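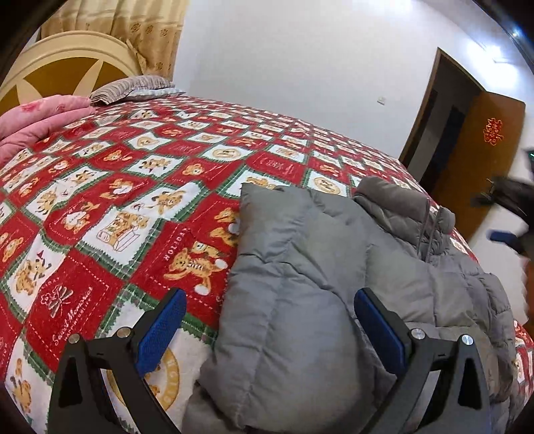

**Figure 4.** A gray quilted jacket laid across a patterned bedspread, with the collar and hood area bunched to the right and the drawstring hanging over the folds.

### 4.2 The bed as a folding table

I went into this study thinking I'd be writing mostly about closets. Angharad Mostyn and I had a whole coding sheet ready for hangers, hooks and shelves, and then we sat down with the first batch of household diaries and it was beds, beds, beds! People fold on beds. They sort on beds, they pile on beds, and (my favorite line, from the diary we call Meredith) they "park things on the bed so that I can't go to sleep without dealing with them."

Out of the 426 diary entries that mention a garment being put away, the bed comes up in 80 as the place where the folding was done. The kitchen table is a distant second, and the floor turns up mainly in entries about bedsheets. We didn't ask about beds in the prompts, so I take that number fairly seriously – people brought it up on their own.

Puffer jackets are where it gets interesting. A T-shirt will lie down flat wherever you put it, but a padded jacket pushes back. In Figure 4 you can see how the front panel stands up in the middle, with one corner folded over into a flap, while the hood end has gathered into soft ridges of its own. Our diarists describe this sort of thing in wonderfully cross language. One wrote that the jacket "has opinions." Another gave up on folding in October and has been rolling hers ever since, from the hem up, with the hood pulled over the roll at the end to hold it shut.

The order of steps varied a lot more than I'd guessed. Guilan Shen, who coded half the jacket entries without seeing my codes, sorted them into sleeves-first and hood-first folders, and I'd landed on the same split under worse names. Sleeves-first folders lay the jacket front side up, tuck the arms in and press the air out with a forearm. Hood-first folders turn the collar down before they touch anything else. Drawstrings got mentioned much more by the second group, usually as a nuisance, a cord that ends up trailing out of a bundle that otherwise looks finished.

Then there's the bedspread, which we nearly left out of the coding altogether. Several diarists said they lined up a hem or a zipper with the stripes or squares on their covers, a bit like using the grid on a cutting mat. A checkerboard of red and white squares like the one in Figure 4, teddy bears and all, would give you plenty of straight lines to work from. Plain covers got no such comments. I'd love to follow this up properly, though I'd want a different prompt, one that asks what was under the garment as well as where it went.

Angharad's view is that we're reading too much into it and that a bed is simply the largest clear surface in most homes. She may well be right about the smaller apartments in the Plirevard group. In the Firkier group, where most people had a good-sized table, the bed still came out ahead for coats and jackets, and I don't think space alone covers that. Section 4.3 looks at where the jackets went next.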